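Flelteo – two-arm planning and control software

I'm Maëlys, I look after the planner at Ronico, and I got the job of writing this page mostly because I complained about the old one. So this is the version I'd have wanted to read before I started using the thing myself.

Flelteo sits between your cameras and a pair of arms. You give it a goal in fairly plain terms (these items, that plate), it works out which arm should do what and in which order, and it sends joint targets to both controllers at 200 Hz. It runs on an ordinary Linux PC with a decent graphics card.

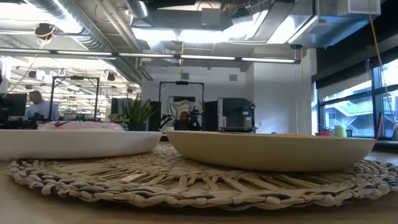 Photo: Hatem Cherkaoui / Ronico

The bit I'm proudest of is the table model. Low camera angles are horrible for perception – a plate seen edge-on is a thin line, and whatever's on it is a sliver of colour if you're lucky. Flelteo merges every view you give it into one map of the table and keeps a confidence value for each object, so a hidden donut stays in the map instead of vanishing the moment a rim gets in the way. Woven mats used to drive us mad too (all those gaps with wood showing through!) and Kourosh spent most of December on the surface fitting. It now treats the mat as one support with a bit of give in it.

Sorting is the demo everyone asks for, and it's a good test of the planner because the arms have to share a small space. Each arm gets a reserved volume that moves along with it. If the two volumes are going to overlap, one arm waits or takes a longer path, and you choose which one gets priority.
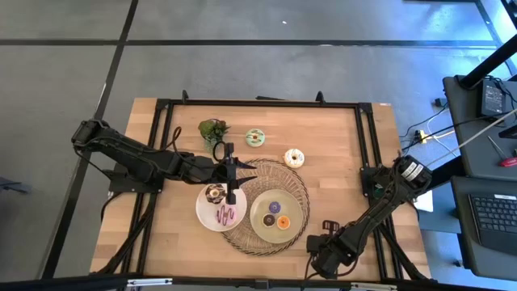 You can change that priority while a plan is running, by the way, and the planner will pick it up at the next waypoint. I do this constantly when I'm tuning. Replanning is capped at 500 ms by default; past that, both arms hold position and you get a message with the name of the object it was stuck on. I'd leave the cap alone until you know your cell well.

Setting up a new table takes me 11 minutes, slower if the cameras have been knocked. The calibration wizard walks you through it, and Aslı rewrote all the prompts in version 2, so they're in proper sentences now. 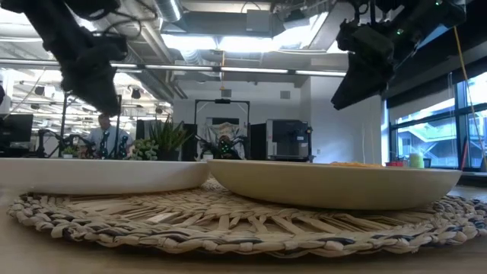 Both arms over the table, with the right gripper above the cream bowl.

What you get with a licence:
The planner and table model
Drivers for two arms and up to four cameras
The log viewer, with scrubbing and side-by-side playback
A Python interface
Email support from our Merkcombe office, 9 am to 5 pm

It doesn't do force control yet. If you need that, Rey is our separate add-on and Mathis can tell you whether it'll suit your grippers – write to him through the contact form and put your controller model in the subject line.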